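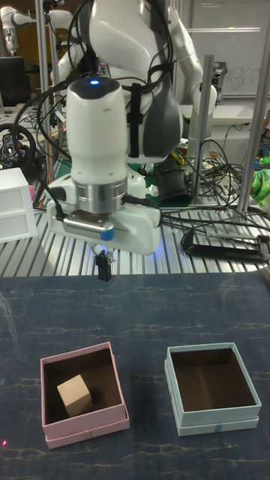

Nulstead toy library gets its boxes back

November 25, 2019

The toy library in Nulstead is lending again, and the first thing anyone borrowing a set will see is the new boxes. They come in two colours, pale pink and pale blue, both square, both cardboard, both a lovely deep brown on the inside, and there are 300 of them on the shelves in the back room. If you remember the old carrier bags with the split handles, you will understand why we are so pleased!

The boxes were made by Güler, the small packaging firm over in Rullimstead, and the lids lift right off. Families who tried them in August found that a lid put down on the floor tends to get trodden on, so the tip printed on the new borrowing card is to slide it underneath the box while you play. It works a treat, and the box sits a little higher too, which smaller children seem to like.

What goes inside is the best bit. The library's wooden cubes are all plain and light, with no letters or paint on them, and they have been sanded again over the autumn by the evening woodwork class. Each family takes home one pink box and one blue box as a pair. The cubes travel in the pink one. The blue one goes out empty – it is there for moving things into, and that really is the whole game.
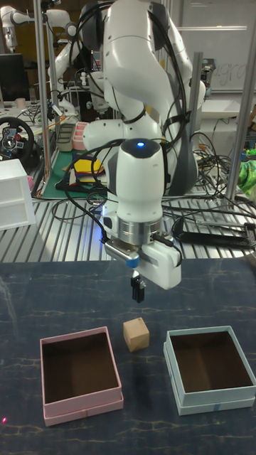

Anyone who has watched a toddler with two containers and one block will know how long this can go on. In it goes, out it comes, over to the other side, back again. Coralie Cartwright has run the Akero play mornings for 8 years and says one cube is plenty to begin with. She puts it on the table between the two boxes, says nothing at all, and waits to see which way it goes.

"You give them the whole set and they tip it on the floor," she said. "Give them one and they'll look at it properly. Then they look at the boxes. You can see them making up their minds and it's wonderful, I never get tired of it."

Older children are catered for as well. The card has a few ideas on the back, such as putting the cube in one box with your eyes shut, or making up a rule for pink and a rule for blue and getting somebody else to guess it. There is also a tidying game in which everything has to end up in the pink box before a song finishes. Parents may want to choose a short song.

A pair of boxes can be kept for 40 days, and there is no charge for the first loan. Please bring both lids back, even if one is a bit squashed. Spare lids are kept behind the desk, but there are only 100 of them and they were the dearest part of the order. Boxes that have gone soft at the corners can come back too and will be used for jigsaw pieces.

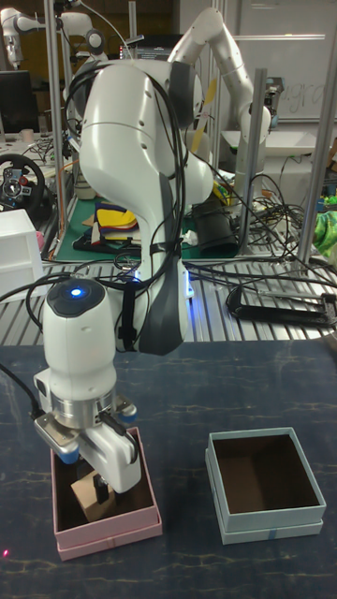 Nipon Boonyarit said he had borrowed a pair for his twin daughters and would like to see a third colour next year, preferably yellow, as pink and blue had both been claimed within a minute and there was nothing left for him. He also asked whether the cubes could be bought separately. They can't at the moment, but the woodwork class has offcuts left over and the question has been passed on to them.

The play mornings carry on in the front room as before, with the mats down and the boxes out on the low tables. Babies are very welcome, and so are grandparents. Tea is by donation. If you are joining for the first time, bring something with your address on it and the desk will make up a card while you wait. Borrowers with old carrier bags still at home can hand them in whenever they like, with whatever is left in them.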